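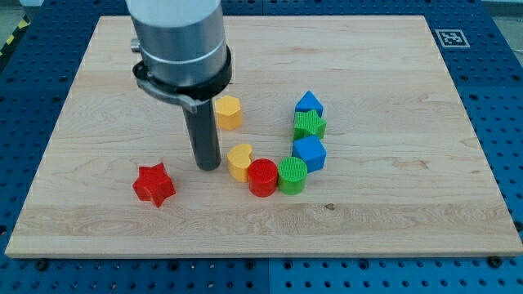

Shape sorter blocks on a pale timber board.

If you've got a toddler you'll know the shape sorter is the grubbiest toy in the house. Ours lives under the couch with the toast crumbs, and every July, when we're all stuck inside with colds, I finally give the lot a proper going over!

I fill the laundry tub with warm water, add 4 drops of dish soap and let the pieces soak while I have a cuppa. Blocks with ridged tops are the worst (banana, always banana) so go along the grooves with an old toothbrush. Don't bother with the dishwasher. I lost a nice green one that way at our old place in Jaltham.

Then spread them out on a board with a bit of space between each so the air gets round. Wipe the board down afterwards and stand it on its edge overnight, or you'll get a cupped one like mine. My neighbour Lauri rubs his with a dab of mineral oil and it's still flat as a tack. I've started doing the same, colour's come up lovely.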